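Home Reset Helpers and Test Households Wanted — Zolleddale

Letay Yimer started Grustar in her spare bedroom with a label maker and a stack of bins, and we now help families all over Zolleddale sort out the rooms they've stopped enjoying. This fall we're growing, and we'd love some company!

We have two openings. The first is paid work for home reset helpers. The second is a call for households who'd like to try our new 12-week program, Prindemov, before we offer it to everyone.

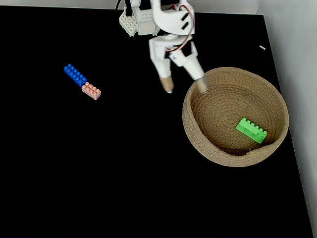 Helpers work in pairs, usually in one room at a time, and most visits run from 9:30 in the morning until early afternoon. You'll spend a lot of that time asking people what they use and what they're tired of looking at, and then moving things until the room feels right to them. We're big believers in using what a family already owns. A round woven basket like the one on the black tabletop can hold mail by the door, yarn next to a chair, or all the remotes. We almost never ask anyone to go shopping.

You don't need design training. Feven Adugna came to us from a school cafeteria and is now the person we send to the hardest kitchens. You do need to be kind, on time, and comfortable on a stepladder. Pay is $165 per visit, plus mileage, and new helpers shadow Feven or Gijs Van Leeuwen for their first month.

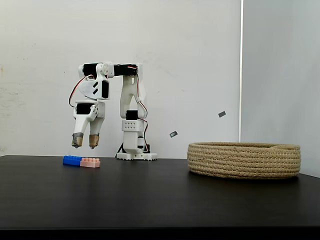
Gijs also runs our monthly practice afternoon, where helpers trade ideas and try out closet layouts on each other. It's loud, there's soup, and people tend to stay late.

Now for the households. We're looking for 10 of them, any size, renting or owning. Apartments are very welcome — so are roommates, grandparents, and people living alone. You choose two rooms, we visit every other week, and in between you keep a short notebook about how the rooms are working for you. There's no fee, and each household gets $400 at the end as a thank-you for the notebook.

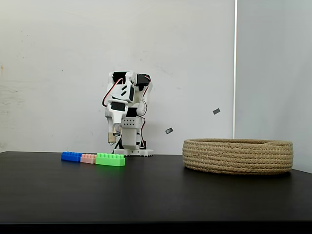 Kids are part of this too. Kedir Ejigu leads the family visits, and he likes to let children decide where their own things live, even if the answer is a bit odd. Toy bricks set out in a row, as these are, can be a nice way to start that talk: which ones get played with, which ones are on display, and how far a small person should have to reach for them.

To apply as a helper, send us a page about yourself and one room you've changed, in your own home or someone else's. Photos are fine but not needed. Households should tell us who lives there, which two rooms you have in mind, and what you wish you could do in them that you can't do now.

Drop your letter at the Woldemariam building, second floor, or hand it to Tsion Alemayehu at the front desk, who can also answer questions about hours and pay. Helper training starts in September, and household visits begin in October.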